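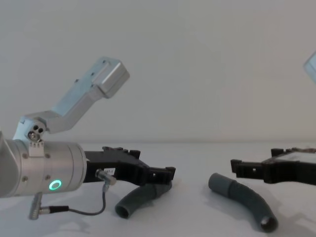 A reader of the previous edition of this page wrote that corrugated hose stored in a tight coil never lies straight again, and asked how short lengths should be kept between jobs. The Wovbridge workshop guide recommends the following procedure for short pieces of gray flexible hose.

Preparing the hose

Clear a flat table and lay the pieces side by side, leaving a hand's width between them. A gentle curve is acceptable – do not force it out.

Look into each open end. Shake out any grit, then wipe the outside with a damp cloth, following the ridges. Allow the hose to dry fully before storage.

Checking for wear

Bend each piece slowly in both directions. Splits usually begin in the grooves between the ridges. Set aside any piece that shows a crack or a flattened section.

Storing

Place sound pieces in a shallow tray in a single layer. Trays in the Flostovel store hold up to 50 short lengths. Write the cut length in millimeters on a paper tag, for example 246 or 286, and tie it loosely near one end. Tape leaves a residue and should not be used.

Stored hose is inspected each November.

Page revised 06/01/2025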